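4.2 Kunststoffstühle reinigen und prüfen

Der Hersteller verspricht für den Udirik eine »wartungsfreie« Oberfläche. Darauf würden wir uns nicht verlassen – in den Rippen unter dem Sitz setzt sich Schmutz fest, egal was im Prospekt steht.

1. Tisch mit Folie abdecken. Falten stören nicht, Löcher schon.

2. Stuhl umgedreht auf die Folie legen, Beine nach oben.

3. Sitzunterseite mit weicher Bürste und lauwarmem Wasser reinigen. Spezialreiniger kostet mehr; einen Unterschied haben wir bisher nicht gesehen.

Achtung: Keine Scheuermilch verwenden, auch wenn »kratzfrei« daraufsteht.

4. Stuhl am Sitzrand festhalten und jedes Bein am Ansatz auf Risse prüfen. Weiße Stuhlbeine vor schwarzer Folie sind gut zu erkennen, feine Haarrisse trotzdem nur bei Seitenlicht. 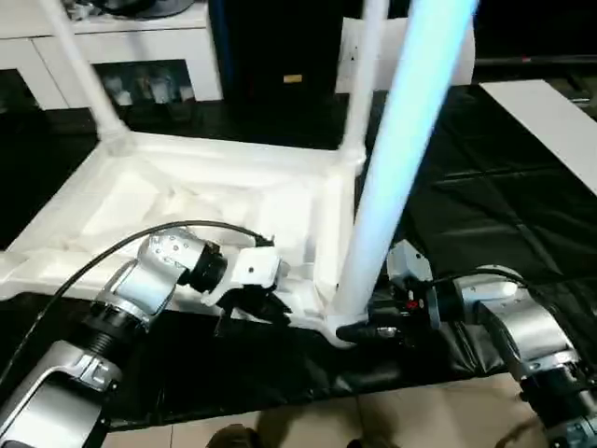
5. Stuhl aufstellen und 70 Minuten trocknen lassen. Erst danach stapeln.

Hinweis: Gerissene Beine nicht kleben. Ersatz unter Bestellnummer 791.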